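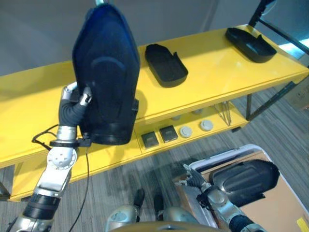

Wurkden Waterfowl Blind Log

Welcome, and thanks for stopping by! This folder holds the hand-kept log from the blinds at Wurkden, typed up so that anyone who likes ducks (or spreadsheets, or both) can poke around in it. Petrică Toma did nearly all of the typing, a few pages an evening, and the notes column is his pride and joy.

What's in it

There are 22 blinds in the log, spread over the Cendwood and Laur marshes. Every row is one party in one blind on one morning. You'll find the blind number, the marsh, the party size, the time of the first shot, the wind, the water level on the stake, the birds taken by species, and whatever the party felt like writing down afterward, which can run to a paragraph when the mallards were behaving.

Files

blinds.csv has one row per blind, with the marsh and the walking distance from the parking lot.
hunts.csv is the big one, and the one most people want.

Both open fine in any spreadsheet program. If you use Widik to draw maps, load blinds.csv first and let it match on the blind number.
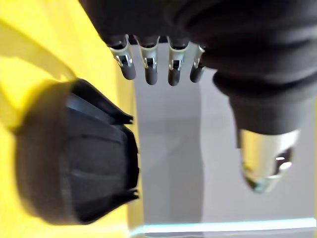 Hand with dark gray rubbery fingertips, seen from above.

Things to watch for

Wind was written down by whoever held the pencil, so "light" at Laur may well be "steady" at Cendwood. Blind 40 is a real blind, by the way. The numbers skip around from when the old ones were pulled out, and we left them alone so they'd still match the signs on the posts. Teal are lumped together in the October rows and split by species after that. Empty cells mean the card was left blank, so please don't read them as zero birds.

Using it

Help yourself for anything you like, school projects included. We only ask that you leave the notes column as written, spelling and all. If you spot a mistake, send Petrică the row number and what you think it should say, and he'll go dig out the paper card.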